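Open day at the Wirov paint works

I'd been meaning to go to Wirov's open day for ages, and this year I finally got my act together and booked a place. It's on the Grarska road, a good walk from the station (take the bus, the pavement gives up halfway), and I got there with 14 minutes to spare and a very wet umbrella. Fri 10 April, and it felt more like December!

They take you round in groups. First stop was the mixing hall, which smells like every primary school classroom I ever sat in. The big tubs hold up to 900 litres and somebody stirs in the pigment while you watch from behind a yellow line. We got the end of a batch of turquoise, and I could have stood there all afternoon -- it goes in looking like gravy and comes out looking like a swimming pool. After that came the filling line, then a long corridor of old colour charts. The Karakaya range has 69 shades now, and I have strong opinions on at least three of the greens.

The last room was the one I liked best, all concrete floor and sturdy wooden tables, with the craft paints out in their little bottles. I do love a small bottle of paint. I own far too many and would still have taken the lot home.

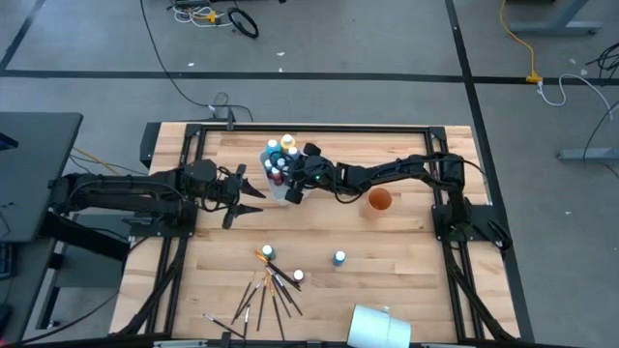 Craft paints and brushes in the last room on the tour.

I had a good nose at the colours. There was a teal I'd happily paint a whole bathroom with, a lovely warm yellowy-orange, and a dark red that went straight on my list. Keeping them together in a see-through bin is such a good idea too. Mine live in a biscuit tin and I have to tip the whole thing out every time I want blue.

The shop is by the exit, of course. The Basia sets were reduced and I lasted all of a minute before I had one under my arm, plus a dark green I didn't need. They gave the first 100 visitors a free brush and I must have been visitor 101, but never mind.

Tea was decent, cake was dry, toilets were spotless. Wear flat shoes, as the stairs down from the mixing hall are the metal sort with holes in. Parking looked hopeless, with cars right back to the roundabout by the time I left. I caught the bus home with paint on my sleeve and I still can't work out where I picked it up.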